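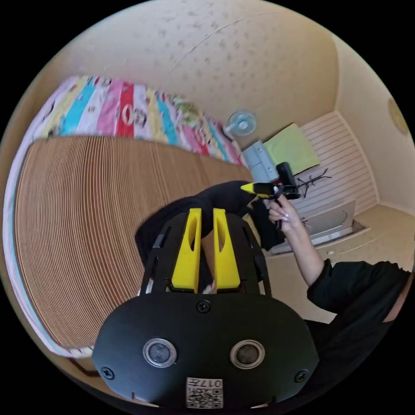
Fig. 1. Pince tenue à la main, numéro 017, doigts jaunes presque parallèles ; un second appareil semblable à une pince, à droite, dans la main de l'opératrice.

Séance 6 : le défaut qui ne se voit pas

Bon, on reprend là où on s'était arrêtés, c'est-à-dire au moment où tout le monde voulait partir et où j'ai lâché « on verra le glissement de doigt la prochaine fois ». On y est !

Je rappelle le contexte pour les absents. Sur la campagne Clevik, on enregistre des gestes du quotidien avec des pinces à main, chez les gens, dans des pièces normales avec un lit, un ventilateur au mur, des affaires partout. Les démonstrations servent ensuite à entraîner la politique qui tourne sur le bras Sendov du labo. En novembre, on a perdu 526 enregistrements d'un coup. Personne n'avait rien cassé, aucun voyant rouge, les fichiers s'ouvraient très bien (c'est bien ce qui m'énerve encore).

Ce qui s'est passé : un des deux doigts avait pris du jeu au niveau de sa fixation. À vide, rien à signaler. Dès qu'on serrait un objet un peu rigide, il reculait de 2 mm, et l'ouverture calculée par le logiciel restait, elle, à la valeur d'avant. Le bras a donc appris à fermer trop peu. Première soirée d'essais, il laisse tomber le gobelet, deuxième essai pareil, et Nurhan Akbulut, qui surveillait, a fini par appuyer sur l'arrêt d'urgence quand le bras est reparti chercher un gobelet déjà par terre. Elle a bien fait. J'insiste parce qu'on me demande chaque année si on a « le droit » d'appuyer : oui, toujours, et on discute après.

Regardez encore la figure 1, en particulier le petit écart entre les doigts, en bas. À votre avis, est-ce qu'on peut dire si la pince est bien réglée ? Non, et moi non plus. Un écart pareil peut être la position de repos ou un défaut, l'œil ne tranche pas. Il faut la cale.

La procédure, donc, à recopier dans le cahier :

Avant chaque session, fermer sur la cale Fullico et noter la valeur lue.
Recommencer en poussant sur chaque doigt avec le pouce, côté plat.
Si les deux lectures diffèrent, on pose la pince et on prévient Kaj Ragnarsson. On ne resserre pas soi-même !
Refaire la mesure en fin de session, même fatigué, même s'il est tard.
Inscrire le numéro de la pince sur la fiche. Sans lui, impossible de retrouver les fichiers touchés.

Ce dernier point nous a coûté cher. Sur 2590 enregistrements, il a fallu en rouvrir plus de 1000 à la main, faute de numéro sur les fiches, pour isoler les mauvais.

Pour la prochaine fois : lire le chapitre de Zinchenko sur les défauts silencieux (le polycopié, pas les diapos, elles sont trop courtes) et m'apporter un exemple de mesure qui reste plausible alors que le capteur ment. Une demi-page suffit. Les thermomètres, on me les fait tous les ans, trouvez autre chose.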